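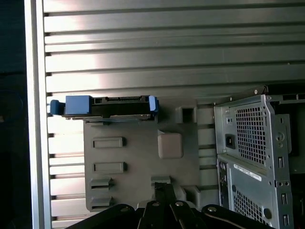 ## 3.2 Le corpus Ruvard et sa conservation

Le fonds réuni par Uldis Siliņa dans la vallée de Merisa compte 906 enregistrements de chants de fenaison, et c'est une matière d'une richesse étonnante ! Les mêmes mélodies y reviennent d'un hameau à l'autre, transposées, ralenties, parfois amputées d'un couplet entier – de quoi nourrir plusieurs thèses. Nous avons retenu les chants à deux voix, où la seconde entre presque toujours sur la quarte, trait que Coelho avait déjà signalé pour les répertoires voisins de Nultance.

Chaque prise a été transcrite deux fois, par des auditeurs différents, puis alignée sur le texte chanté. Les désaccords portent surtout sur les mélismes de fin de vers, et ce sont justement les passages les plus beaux à réécouter. Les fichiers non compressés sont conservés sur disques durs, en quatre copies.
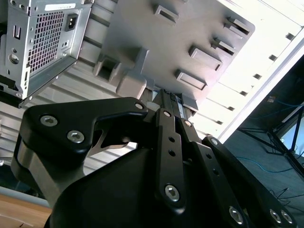
**Figure 2.** Boîtier d'ordinateur de type tour, ouvert, et pince robotique noire.

L'indexation suit la grille de Jafarzadeh, à laquelle nous ajoutons un champ pour l'appel initial du meneur. Ce champ s'est révélé précieux : les appels de juin, lancés avant l'aube, montent plus haut et durent plus longtemps que ceux de la fin d'été. Hélder Coelho y voit un effet de la distance entre faucheurs ; nous penchons pour une différence de répertoire, que la section 4 examine chant par chant.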